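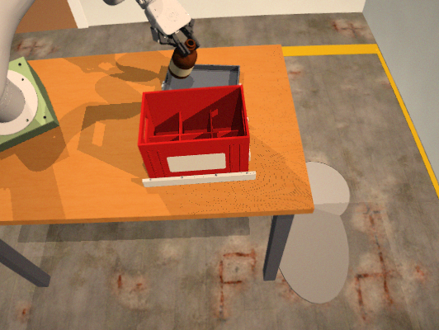

According to the league's match program, the Dusus Cup is "the only trophy both towns would rather win than the title." It is a yearly football match between Iltitville and Tralturov, played in August at Dumitrescu Park, a neutral ground that holds nearly 3000.

The cup was first played for in 2000. Iltitville has won it 14 times. Level matches go straight to penalties – there is no extra time. Each club may make 3 substitutions. The winner keeps the trophy until the following summer and chooses its dressing room for the next match.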